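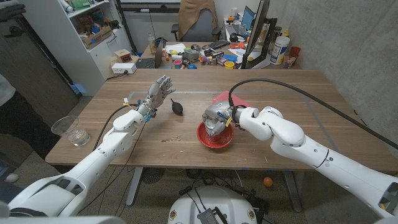 I have a soap problem. There are 8 bars drying on the rack by my bathroom window right now, and my husband has started asking which one he's allowed to use. (The gray one. He's always allowed to use the gray one.)

Most of them come from Hastesora, a little soap shop in Gredbridge that I wandered into last March to get out of the rain. I'd been washing with whatever was on sale at the drugstore for most of my adult life, so I wasn't exactly the target customer. Then Prodromos Kourkoulas handed me a bar of his olive oil and bay leaf to sniff and I was gone. It smelled like somebody's very good kitchen!

Prodromos makes everything in the back half of the shop using the cold process method, and he'll happily talk you through it for as long as you'll stand there. Oils, lye, water, then a whole lot of waiting. His regular bars cure for 3 months, which is longer than plenty of makers bother with, and he's a bit stubborn on the subject. "Young soap melts," he told me. "You put it in the dish and next week you have pudding." I have owned that pudding. I paid good money for it, too.

He started out selling at the Jiltstead night market with a folding table and one scent. Now he pours 2000 bars a year and still cuts every one himself, so the edges wander a little and no two sit the same way in your hand. I love that about them.

If you're ordering for the first time, get the Kashindye. It's his coffee scrub bar, named after the roaster down the street who saves him the grounds, and it's fantastic on gardening hands – scratchy on one side, smooth on the other. The lavender is nice but tame. The pine tar (that's the gray one) smells like a campfire, and you'll either adore it or hand it to your husband.

One tip from me: keep your bar on a slatted dish, well away from the shower spray. Mine last twice as long now.

The shop opens at 10 a.m. and the bay leaf is usually gone by lunch, so go early. Leave me one, please.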